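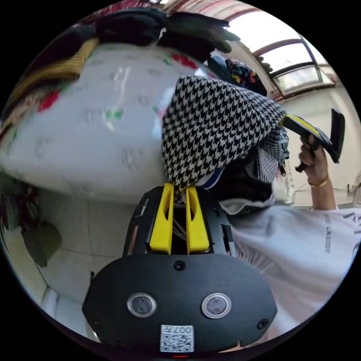
Über uns

Bedosis ist ein Hersteller handgeführter Greifer für die Aufzeichnung von Manipulationsaufgaben. Sitz des Unternehmens ist Arnberg. Wir entwickeln, fertigen und kalibrieren die Geräte am selben Standort und bieten auf Wunsch auch die Aufzeichnung selbst als Dienstleistung an.

Schwerpunkt ist der Umgang mit biegeschlaffen Materialien: Kleidung, Stoffzuschnitte, Säcke, Folien. Solche Objekte haben keine feste Geometrie, ihre Lage lässt sich nur unvollständig aus CAD-Daten oder Schablonen ableiten. Wer einen Roboterarm dafür anlernen will, benötigt Bewegungsdaten von Menschen, die diese Arbeit beherrschen, und zwar in einer Form, die sich auf den Endeffektor des Roboters übertragen lässt.

Das Handgreifersystem Vallejo

Vallejo ist unser Standardprodukt. Ein Satz besteht aus zwei Handgreifern, einer Ladestation, einem Prüfkörper für die Kalibrierung und der Auswertesoftware Jinunano. Beide Greifer werden von einer Person geführt, einer je Hand. Die Fingergeometrie entspricht der des Robotergreifers, der später eingesetzt wird, sodass Greifpunkte und Öffnungsweiten ohne Umrechnung übernommen werden können.

Technische Angaben je Greifer:

Öffnungsweite: 0 bis 105 mm
Fingerbewegung: parallel, mechanisch gekoppelt
Finger: gelb, geschlitzt, ohne Öffnen des Gehäuses wechselbar
Bildaufnahme: Weitwinkelkamera am Gehäuse, Blickrichtung auf die Finger
Interner Speicher: 64 GB
Kennzeichnung: Geräteaufkleber mit QR-Code und laufender Nummer

Die Finger sind als Verschleißteile ausgelegt. Für dünne Gewebe empfehlen wir die flache Ausführung, für Strickware und mehrlagige Stücke die Ausführung mit aufgerauter Kontaktfläche. Beide Varianten haben dieselben Außenmaße, eine Neukalibrierung nach dem Wechsel ist trotzdem erforderlich. Der Vorgang wird in der Software geführt und setzt den mitgelieferten Prüfkörper voraus. Prüfkörper anderer Hersteller werden nicht erkannt.

Software Jinunano

Jinunano liest die Aufzeichnungen beider Greifer ein, gleicht die Zeitstempel ab und berechnet daraus die Bahn jedes Greifers im Raum sowie den Verlauf der Öffnungsweite. Die Segmentierung in Einzelschritte (Annähern, Greifen, Übergeben, Ablegen) erfolgt halbautomatisch. Vorschläge der Software müssen durch eine Person bestätigt werden. Sequenzen mit Bahnverlust werden markiert und aus dem Export ausgeschlossen, bleiben im Projekt aber erhalten.

Die Software läuft lokal. Eine Verbindung zu unseren Servern ist weder für die Auswertung noch für die Lizenzprüfung nötig. Der Export erfolgt in offenen Formaten; die Dokumentation der Datenfelder liegt jeder Lieferung bei.

Aufzeichnung als Dienstleistung

Kunden ohne eigenes Personal können Aufzeichnungen bei uns beauftragen. Wir arbeiten in Wohnungen, Wäschereien und Sortierbetrieben unter den Bedingungen, die dort vorliegen. Eine besondere Beleuchtung oder ein fester Aufbau wird nicht verwendet. Das im September abgeschlossene Projekt zur Sortierung von Altkleidern umfasste 2.063 bestätigte Sequenzen mit Hemden, Strickwaren, Tüchern und gemusterten Geweben.

Gemusterte Stoffe werden in unseren Datensätzen gesondert ausgewiesen. Feine, regelmäßige Muster wie Hahnentritt oder Vichykaro können die Merkmalszuordnung in der Bildauswertung stören, besonders bei geringem Abstand zur Kamera und wenn der Stoff einen großen Teil des Bildfelds verdeckt. Wir nehmen deshalb jedes gemusterte Stück in mehreren Durchgängen und mit wechselnder Reihenfolge der Greifer auf. Die Ausschussquote wird dem Auftraggeber je Materialgruppe mitgeteilt.

Vor Beginn jeder Aufzeichnung wird schriftlich festgelegt, welche Räume und Personen erfasst werden dürfen. Gesichter und lesbare Dokumente werden vor der Übergabe unkenntlich gemacht. Rohdaten löschen wir nach Abnahme, sofern vertraglich nichts anderes vereinbart ist.

Einsatzgrenzen

Vallejo ist ein Messgerät für die handgeführte Nutzung. Die Geräte sind nicht für den Betrieb an einem Roboterarm zugelassen; hierfür bieten wir einen gesonderten Flansch mit eigener Elektronik an. Greifkräfte werden nicht gemessen. Aufgaben, bei denen die Kraft maßgeblich ist, etwa das Spannen von Bezügen, lassen sich mit dem System nur eingeschränkt abbilden. Gegen Spritzwasser sind die Gehäuse nicht geschützt. Nasse Wäsche darf mit den Fingern gegriffen, aber nicht über dem Gehäuse abgelegt werden.

Unternehmen

Bedosis beschäftigt 14 Personen in Konstruktion, Softwareentwicklung, Fertigung und Aufzeichnung. Die Geschäftsführung liegt bei Roland Bellamy, die technische Leitung bei Donnie Morrison. Beide haben zuvor an Greifsystemen für die Textilkonfektion gearbeitet und die erste Ausführung des Handgreifers gemeinsam konstruiert.

Gehäuseteile und Finger werden in Arnberg gefertigt. Elektronikbaugruppen beziehen wir zu, Bestückung und Endprüfung erfolgen im Haus. Jedes Gerät wird vor Auslieferung einzeln vermessen, das Protokoll ist über den QR-Code am Gehäuse abrufbar.

Lieferung, Miete und Service

Der Satz ist zum Kauf und zur Miete erhältlich. Die Mindestmietdauer beträgt einen Monat. Eine Einweisung vor Ort oder in Arnberg ist im Preis enthalten und dauert einen halben Tag. Ersatzfinger und Akkus sind ab Lager lieferbar. Bei Reparaturanfragen bitte die Nummer auf dem Geräteaufkleber und die Softwareversion angeben; ohne diese Angaben kann kein Vorgang angelegt werden.

Interessenten können Probedatensätze anfordern. Sie enthalten je eine Sequenz mit glattem, gestricktem und gemustertem Material einschließlich der zugehörigen Kalibrierdaten.

Stand der Angaben: 21. Oktober 2021. Technische Änderungen vorbehalten.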